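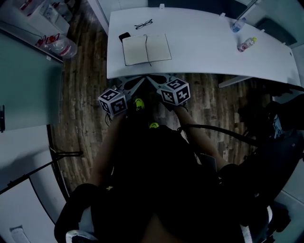
Ribbon bookmark

A ribbon bookmark, also called a ribbon marker or page ribbon, is a narrow strip of fabric fixed to the spine of a book or notebook and used to keep the reader's place. It is one of the oldest and most charming pieces of book equipment still in everyday use, and it has hardly needed changing. A bound notebook left open on a desk will often show its ribbon running down from the spine and past the bottom of the pages, ready for the next time the book is closed.

Construction

The ribbon is normally glued to the top of the spine before the cover goes on. It then passes down between the pages and hangs free at the foot. Binders cut it longer than the page so that it can be pulled diagonally to the outer corner and still leave a tail to hold. A wonderfully simple rule covers most sizes: measure the page from corner to corner, then add a finger's width or 2.

Satin and grosgrain are the usual fabrics. Satin is smooth and lies very flat, while grosgrain has fine ribs that give it more grip. Thin round cord is also used, mostly in diaries and pocket notebooks, though a thick cord can leave a dent in soft paper. Colour is a great part of the fun! Dark ribbons hide ink and finger marks, and bright ones are easy to find in a hurry.

Fraying

The loose end is the weak point. Woven ribbon unravels with handling, and a favourite notebook may have a small tassel of threads at the bottom long before its pages are full. Common treatments are:

Cutting the end on a slant or in a V shape
A dab of clear glue or nail varnish, left to dry flat
Brief heat, for synthetic ribbon only
A small knot, which works well on cord but makes a lump in a closed book

Number of ribbons

Most notebooks have one. Planners often have 2, so that the current week and a running list can be marked together. Prayer books and large reference works may have many more, sometimes in different colours, and these are a joy to handle. Where there are several, they may be attached to a separate tab that slips into the hollow of the spine. The Domański planner, with 8 ribbons on a tab of this kind, has a loyal following among people who organize their lives on paper.

Adding a ribbon

A book made without a ribbon can be given one. The ribbon is glued to a strip of thin card, and the card is slid down behind the spine of a hardcover with a hollow back. Paperbacks have no such gap, so a stick-on ribbon placed inside the back cover is the usual answer.

See also

Bookbinding
Headband (bookbinding)
Notebook
Page marker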